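Progress Report — Emville Groundwater Monitoring Program
Reporting period ending 12/13/23
Submitted to the program office, Turnen Water Fund

1. Status

Work is on schedule except for Task 4 (see below). All wells in the northern field are now on the monthly reading cycle. The southern field moved to the same cycle in October, after the access agreement with the Modon landowners was signed.

2. Field work

The network consists of 26 wells. Water levels were read in each of them in every month of the period. Two wells on the Akl road gave unstable readings in the first month and were redeveloped by surging and pumping. Levels in both have since held within the tolerance set out in the work plan.

A total of 753 level readings were accepted into the database, including repeat readings and the hourly logger data retained for the pump tests. Rejected readings are stored separately with a reason code and can be supplied on request.

3. Water quality

Nitrate remains the main parameter of interest. Samples from the shallow wells east of the Akl drain were again higher than those from the deep wells. The difference is consistent with the pattern in the previous report, but the record is too short to support a trend. Chloride was stable. The duplicate samples agreed within the limits of the method.

4. Delays

Task 4 (survey of well head elevations) is incomplete. Flooding closed the Modon track and the survey crew could not reach the last group of wells. Until they are surveyed, levels for that group are reported as depth below casing and are left out of the contour map.

5. Budget

Spending is below plan by roughly $3000, all of it under Task 4. We ask that this amount be carried forward. No transfer between budget lines is requested.

6. Next period

The elevation survey will be finished first — the contour map depends on it. The groundwater model will then be recalibrated against the full set of levels, and draft results for the Emville field will be sent to the program office for comment before the final report is prepared.

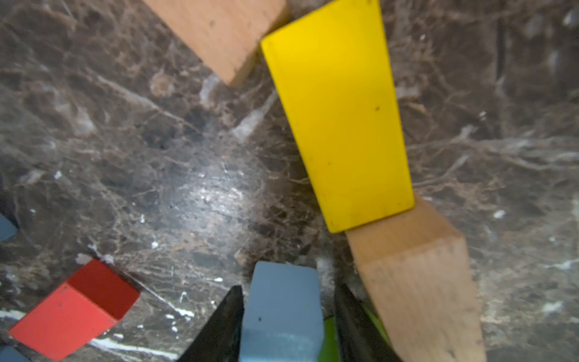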